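Home | Syllabus | Notes | Labs | Forum

Gathering Demonstrations in Simulation: Notes for Week 13

Reading time: 15 minutes

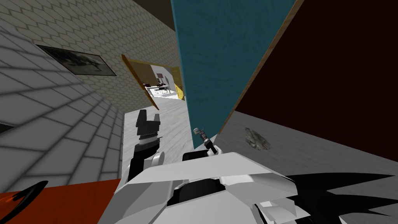

Last week we ended with the policy network and a promise that the data would get a session of its own. It deserves one! Most of what your policy ends up knowing was decided long before training, by whoever was at the controls and by what they bothered to record. The architecture gets the slides and the papers, but in this course the collection labs are where the good projects come from, and I look forward to them all year.

A few words we will use

An episode is one attempt at a task, from the reset to the moment the operator presses stop. A step is one row in that episode: the camera views, the joint positions, the gripper openings and the command that was sent. A demonstration is an episode we have decided to keep. Please keep that last distinction in mind when you write your reports. If you say you collected demonstrations, I will assume you threw some episodes out, and I will want to know which.

The setup for this course

We work in Puvgate, our house simulator, with the two-armed mobile robot you met in February. Skendero is the logging tool that runs beside it. Latetti is the set of home layouts: hallways, kitchens, doors of several kinds, floors and wall finishes that can be swapped. You drive the robot yourself, with one controller per arm and the base on the thumbsticks. It feels clumsy for the first fifteen minutes or so and then, quite suddenly, it doesn't. Give yourself that time before you record anything.

Why simulate at all? You can reset a home in a second. You can run the same hallway with different tiles. You can bump a door frame and all you lose is the episode. The physics is wrong in places (contact especially, and anything soft), so a policy trained only here will have some odd beliefs about how hard things push back. We come back to that in the transfer lecture. For learning how to collect, though, it is a wonderful place to practice.

Hallways and doorways

The first collection task is to drive down a hallway, pass through an open doorway and stop in the room beyond with both arms ready. Students sometimes grumble that this sounds too easy. Try it! A doorway asks the base and the arms to cooperate. The arms stick out past the body, so a path that is fine for the wheels can still catch a gripper on the door leaf. An open door also takes up space, and it hides things behind it. And the camera rides on the robot, so what you see depends on how you moved a moment ago.

That last point matters more than people expect. A camera view can be tilted, and the walls with it. Your policy will get views like that when it runs, so it needs to have met them in training. Do not delete an episode merely for looking strange. Delete it when the record is broken: missing steps, a frozen view, commands that do not line up with the motion.

Small things on the floor count too. Latetti can place clutter along the walls, and I would like you to leave it switched on. Some operators steer wide around every object and some shave past. Both are fine, as long as you do the same sort of thing in the same sort of situation. A learner copying you can cope with either habit. It has a very hard time with a coin flip.

Coverage

Here is the mistake I see most. A group finds a start position they like, gets good at it, and records the whole set from there. The training curve looks beautiful. Then we start the robot a little to the left, and it drives into the wall with great confidence.

Spread things out on purpose. Before you record, write down what will vary:

- start position and heading of the base
- starting pose of each arm
- how far the door is open, and which side it hangs on
- wall and floor finishes
- lighting in the hallway and in the far room
- clutter, present or absent

Then draw your settings from that list at random. Picking by hand feels random and never is (I have tested this on myself, and my taste for doors on the left was embarrassing).

Recoveries

Suppose you never make an error while recording. Your policy will make one in its first few seconds, and it will have seen no example of getting out of trouble. So include some episodes that begin badly: the base too close to a wall, the body at a poor angle to the opening, an arm reaching further forward than it should. Back up, straighten out, carry on. These are my favorite episodes to watch, and a modest share of them can change a policy's behavior completely.

Start recording after the bad pose has been set. If you record yourself driving into the wall on purpose, the learner will happily learn that too.

Pauses

When you stop to think, the robot stands still, and Skendero goes on logging. A pile of identical steps labeled "do nothing" teaches the policy to do nothing, and it can then stand in a hallway forever. Plan the path before you press record. Trim long pauses at the beginning and end. Leave short ones in the middle alone, especially if you were waiting for the base to settle.

How much is enough

The Kao set, which you will use as a baseline, has 246 demonstrations of the doorway task. It was collected by a small number of operators following one written procedure. An earlier set had more than 1000 and trained a worse policy, with far less variety in the starts and several driving styles mixed together without labels. Load both, plot the start positions on top of each other, and you will see the difference before you train anything.

Your group needs to hand in 13 demonstrations per person. Quality first, please.

Lab sheet

1. Open Puvgate and load a Latetti hallway. Drive freely until the controls feel natural.
2. Agree on your procedure as a group and write it down: speed, how you carry the arms, how you treat clutter, when you press stop.
3. Record. Rotate operators, and put the operator's initials in the notes field.
4. Replay every episode at double speed. Mark each one keep, trim or drop, with a few words on the cause.
5. Make a plot of start positions and one of episode lengths. Look at the longest and shortest episodes again.
6. Train the small policy from the Kao notebook on your own set, then on yours and the baseline combined.
7. Test from starts that appear in neither set.

Hand in the data folder, your procedure, both plots and a page on what you would collect next if you had another afternoon. That page is the part I read first. The best ones name a particular failure, say which examples were missing, and describe how to go and get them.

Labs are due Sun 6 May. Bring a replay you found interesting to the following session, good or bad, and we will watch them together.

Previous: Policy Networks | Next: Transfer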